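Vurkengate Technical Program
Handling Systems 2, Unit 7: Cable faults on bin-picking arms
Instructor: Nest Parri
Revised 2018-09-18
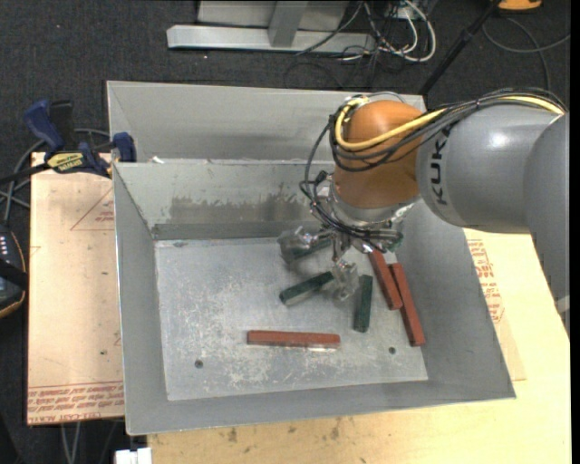

Most of the stoppages we study in this unit start in the cables, and they are easy to mistake for something else. A motor or a gearbox usually gives some warning. A damaged conductor can work in one pose and fail in the next, and the controller reports whatever it happened to lose at that moment. Cables routed on the outside of an arm have to follow every turn of the wrist, so they need slack, and slack has to go somewhere. Look at the thick yellow cable looping up around the orange wrist joint, and at the thinner black ones that drop in a wide curve and sweep back under the joint toward the tool. Loops of this kind are normal on a research or training arm. They are also the first place to look when a gripper drops out for no clear reason.

Case for this unit: the Munlow stoppage

The Munlow cell picked long blocks out of a steel bin and set them in a tray. It had an external cable bundle from the forearm to the gripper. In April it began to stop with a gripper communication error. The first stop came at cycle 3,228 after a gripper change. The operator cleared the fault, jogged the arm up and restarted. The cell ran normally for the rest of the shift.

Over the next 5 shifts the same error came back, more often each time. The log entries were short and nearly all said "gripper comm, reset OK." The gripper was swapped for a spare from Lundex and the error returned the same day. The controller's network card was then suspected and replaced. The error returned again.

Ngubane, the technician on the job, printed the joint positions stored with each fault and laid them side by side. Every stop had happened with the wrist turned far to one side and the tool low in the bin, reaching for a part close to the side wall. None had happened over the tray.

With the power locked out, the bundle was opened. The outer jacket of the gripper cable was worn through on the side facing the bin. Two conductors inside were partly broken. With the wrist straight they touched. With the wrist turned they pulled apart.

What went wrong, in order

1. At the gripper change, the bundle was retied with the tie farther back than before. This left a longer free loop below the wrist.
2. Nobody ran the arm slowly to the corners of the bin after retying. It was checked at the home position only.
3. The loop rubbed the top edge of the bin wall on deep picks.
4. The fault was cleared without recording the pose, so the pattern stayed hidden until someone went back to the stored data.

The safety side

No one was hurt at Munlow, but one stop deserves attention. The gripper lost its signal while holding a part, and its default on signal loss was to open. The block fell back into the bin from a low height and did no harm. The same fault during the move to the tray would have dropped the part outside the bin, where the operator had a habit of standing.

Find out what your gripper does when it loses power and what it does when it loses communication. These can be two different answers. Write both on the cell sheet.

A second point concerns the reset. Three of the stops were cleared by an operator who reached in and moved the cable by hand with the drives still enabled. The error went away, and so he did it again the next time. Moving a cable by hand is work inside the cell and calls for lockout, even if it takes two seconds.

Inspection procedure for the lab

Work in pairs. One person holds the enabling device and the other watches from outside the reach of the arm.

a) Lock out. Run a gloved hand along the full length of each cable. Feel for flat spots, cuts and soft places. Check both sides of every tie.
b) Check the connectors at the tool flange. They should be fully seated, with no side load from the cable.
c) Restore power. In reduced-speed mode, jog to each corner of the bin at the lowest pick height. Stop at each corner.
d) At each corner, turn the wrist to both ends of its working range. Watch the loop for contact with the bin wall, the parts and the fingers.
e) Raise the arm and repeat the wrist turns. A loop that is right at the bottom of the bin may be too tight at the top.
f) Record the pose of any contact. If you move a tie, start again from step c.

Do not shorten a loop to fix rubbing until step e has been done. A cable that is too short will pull on its connector, and you will have traded one fault for another.

For the lab report

Hand in one page per pair. Give the worst pose you found, with joint values, and a sketch of the cable path at that pose. State the gripper's behavior on loss of power and on loss of communication, and how you found out. Add the log entry you would have wanted the first Munlow operator to write. Keep it to 3 lines.

Reading before Unit 8: lockout sheet, both sides, and the section on dress packs in the course binder.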